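Projektbericht: Lieferroboter in der Simulation — unser Besuch beim offenen Tag von Wuvance

Stand: 08.01.2022

Worum es geht

Im Seminar sollten wir uns ein Thema aus der Automatisierung aussuchen und dazu mindestens einen Termin außerhalb der Hochschule machen. Unsere Gruppe hatte sich auf Lieferroboter geeinigt, also die kleinen Dinger, die auf dem Gehweg Pakete oder Pizza durch die Gegend fahren sollen. Ich wollte erst was mit Lagerhallen machen, wurde aber überstimmt, und im Nachhinein bin ich ganz froh darüber. In der Lagerhalle ist der Boden glatt und alle wissen, wo sie langlaufen dürfen. Auf der Straße eben nicht.

Wuvance hat seine Entwicklungsräume in Skundside und macht dort einen offenen Tag für Schulen, Hochschulen und alle, die sich rechtzeitig anmelden. Wir haben uns angemeldet. Fast rechtzeitig.

Anreise und erster Eindruck

Mit dem Zug bis Plornbridge, dann mit dem Bus weiter. Der Bus fährt samstags nur selten, und wir haben natürlich den ersten verpasst, weshalb uns die Begrüßung fehlt. Falls da etwas Wichtiges gesagt wurde, steht es nicht in diesem Bericht (sorry!). Reingelassen hat man uns trotzdem, es gab Namensschilder zum Aufkleben und ziemlich guten Kakao.

Ich hatte mir eine Werkstatt vorgestellt, mit Kabeln überall und Robotern, die gegen Stühle fahren. So einen Raum gibt es auch, aber der größte Teil der Leute sitzt vor Bildschirmen und arbeitet in der Simulation. Die echten Fahrzeuge kommen erst dran, wenn eine neue Softwareversion dort ihre Aufgaben geschafft hat. Das war für mich die größte Überraschung des Tages und hat auch unseren Bericht ziemlich umgeworfen, unser Fragebogen handelte nämlich fast nur von Rädern, Akkus und Motoren.

Die Vorführung

Die Vorführung dauerte zwei Stunden mit einer kurzen Pause. Am Anfang wurde erklärt, wie eine Teststrecke in der Simulation aufgebaut ist. Man nimmt eine Stadt, die es so nicht geben muss, und setzt den Roboter an eine Stelle. Dann bekommt er ein Ziel, zum Beispiel einen Hauseingang auf der anderen Straßenseite, und muss selbst hinfinden. Der Testkatalog, den das Team »Delaunay« nennt, umfasst im Moment 326 solcher Aufgaben. Manche sind total simpel, geradeaus bis zur Ecke und fertig. Andere sind richtig fies, mit Baustellen, Gegenlicht und Fußgängern, die mitten auf dem Weg stehen bleiben.

Wir durften uns drei Aufgaben aussuchen und zuschauen. Die erste war eine leere Straße bei gutem Wetter, und ich dachte ehrlich gesagt, das wird langweilig. Wurde es nicht! Auch ohne einen einzigen Fußgänger muss die Software eine Menge auseinanderhalten: Wo hört der Gehweg auf, wo ist der Bordstein, welche weiße Linie gehört zum Überweg und welche zur Fahrspur? Für uns ist das alles sofort klar, für den Roboter sind es erst mal helle Flächen auf grauem Grund. Besonders interessant fand ich die Sache mit dem Treppenabgang zur U-Bahn. Eine Treppe nach unten ist für ein Gerät auf Rädern so ziemlich das Schlimmste, und ein Geländer aus einzelnen Stäben kann je nach Sensor ganz schön löchrig aussehen.

Bei der zweiten Aufgabe kamen Regen und Dämmerung dazu. Der Roboter fuhr deutlich langsamer und blieb einmal stehen, und zwar vor einer Pfütze, die er wohl für ein Loch hielt. Er hat sie dann in einem großen Bogen umfahren. In der dritten war der Gehweg durch eine Baustelle gesperrt, und da hat er es nicht geschafft. Er fuhr hin, drehte um, fuhr wieder hin — und nach einer Weile wurde der Versuch abgebrochen. Dass uns auch so ein Durchlauf gezeigt wurde, fand ich sehr sympathisch.
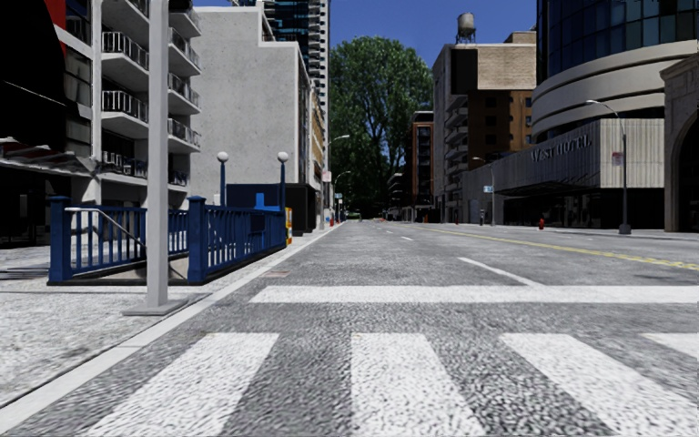 Selbst ausprobieren

Nach der Pause durften wir selbst an die Steuerung. Man lenkt mit einem Gamepad und sieht die Straße aus ungefähr der Höhe, in der die Kamera am Roboter sitzt. Ich bin nach zwei Minuten am Bordstein hängen geblieben. Meine Gruppe hat gelacht und war danach auch nicht viel besser. Man unterschätzt völlig, wie wenig man von der eigenen Breite mitbekommt, wenn man nur nach vorn schaut.

Die Fahrten der Besucher werden gespeichert, aber nicht zum Trainieren benutzt. Nach meiner Fahrt ist das vermutlich auch besser so. Ein paar aus unserer Gruppe wollten danach noch Aufgaben selber bauen, dafür gab es einen eigenen Rechner. Man zieht Hydranten, Laternen und Poller auf den Gehweg und schaut, ab wann der Roboter nicht mehr durchkommt. Das hätte ich den ganzen Nachmittag machen können.

Was wir gefragt haben

Wir wollten wissen, warum man nicht einfach draußen testet. Die Antwort war ziemlich praktisch: In der Simulation lässt sich dieselbe Situation beliebig oft wiederholen, mit genau demselben Licht, und wenn etwas schiefgeht, muss niemand ein Fahrzeug aus dem Gebüsch holen. Außerdem kann man einzelne Dinge ändern, etwa nur den Sonnenstand, und dann vergleichen.

Unsere zweite Frage war, wie echt so eine Stadt aussehen muss. Da waren sich die Leute vor Ort selbst nicht einig. Ein Teil meinte, schöne Oberflächen seien gar nicht so wichtig, solange Abstände und Formen stimmen. Andere fanden, dass gerade der rauhe Asphalt und abgenutzte Markierungen den Unterschied machen. Wir haben das als offene Frage mitgenommen, und sie bekommt im zweiten Teil der Projektarbeit ein eigenes Kapitel.

Wie es weitergeht

Im März wollen wir eine kleine eigene Teststrecke bauen, mit freier Software und viel einfacher als das, was wir gesehen haben. Geplant sind eine gerade Straße, ein Überweg und ein Hindernis auf dem Gehweg. Den Fragebogen haben wir schon umgeschrieben, die Akkus sind fast komplett rausgeflogen. Offen ist noch, auf welchem Rechner das Ganze laufen soll, mein Laptop wird schon beim Öffnen der Beispielstadt so laut, dass man sich daneben nicht mehr unterhalten kann.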